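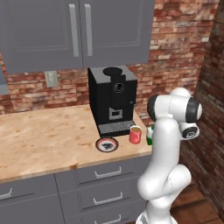 Skivley, staff kitchen and tea point – monthly check, April
Checked by: Janka Rusnák
Start: 8.15 am

Worktop: OK. Scuffed, no splits. Wipe down daily.
Coffee machine: OK. Flex and plug sound. Descaling is overdue – Dezső Vincze to do it.
Kettle: FAIL. Lid catch broken. Unplugged and labelled, replacement ordered from Brinik.
Sockets near sink: OK. Test button on the RCD works.
Fridge: OK. 3 degrees on the dial thermometer. Door seal needs cleaning.
Microwave: OK. Turntable chipped, still usable.
Fire blanket: OK. In place, tag in date.
Extinguisher: ACTION. Bracket loose, 2 screws missing. Reported to Glykeria Gavalas.
Floor: ACTION. Lino lifting by the back door. Taped for now, but the tape won't last.
First aid box: ACTION. Blue plasters nearly finished and no burn dressings.
Exit route: OK after moving a stack of Cekau delivery crates. Same thing last month – please use the store room.

Carried over: extractor filter still not changed. Dorottya Magyar has the part number.

Kettle and bracket to be rechecked before the next monthly round.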